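Search this site Search Clear Popular this month

Club project: folding task keeps going wrong after the box lid

Posted by Silvia Oravec in Robots > School and student projects

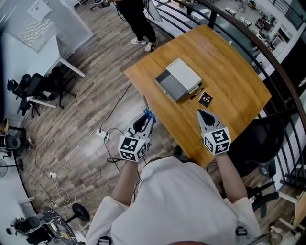 How many demonstrations should we record before we try training anything? Start at 50 clean ones of a single task, train on those, then decide what to add.

So that's the short version I was given at our club, but I'd like a second opinion. We have 577 recordings now and the trained arm still dithers when it gets near a box. There are 4 of us taking turns with the hand-held grippers and we all move differently -- I'm slow, Kristýna is very much not. Is it the number or is it us?

Žofie Štefanec
It's you lot, sorry! We had the same thing at Vurnaslow last July. Agree where you approach the box from and which hand goes first, write it down, and throw out any recording that breaks it. We binned loads and the arm got better overnight. Check your marker cubes as well. If your sleeve slides over one, the tracking jumps and you won't spot it until you plot the path.

Kazuhiro Amano
more data. we had 1189 and it was fine

Ľubica Danko
I'd go with Žofie. Before you bin anything though, train on one person's recordings only and see if the dithering goes. It took us an afternoon and told us plenty. Pause for a second at the start of each go too, it makes trimming so much easier.

Comments (2)

Kristýna Sokol: I can slow down!! A bit.

Silvia Oravec: Tried mine only, much less dithering. Doing the rest again after half term.

Contact us | © Vunder Community Help | Back to top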